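# Can a robot put together your furniture yet?

*1/31/22* 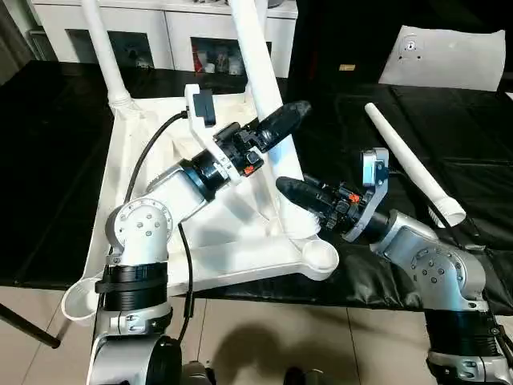 I've been putting flat-pack furniture together since college, and I'd gladly hand the job over forever, so I drove out to see what Kikmont is up to. They're a small automation shop working on household and store chores, and right now the chore is assembly. Two arms, one black-covered table, and a white plastic stand lying on its side with its legs pointing up, plus a white tube off to the right that still needs a home. I know that feeling! My living room floor looks like that every December.

Emília Skála runs the tests, and she let me hang around and ask dumb questions (there were plenty). Her team has logged 776 tries since they started, and 121 of them went from first part to last without a person stepping in. Not great odds if you've got company coming, but she seemed pretty cheerful about it. Pushing one part into another is the hard bit, she told me, "and people do it without even looking."

Jotier, the furniture chain, wants to try the setup in 2 of its stores, building display pieces after closing. Emília wants 300 clean runs before she'll say yes to that.

Would I let one loose at home? Sure, on a side table. I'm still doing the bookcase myself, and I'm still going to complain the whole time. Kikmont plans another open day for anyone who wants to come and watch.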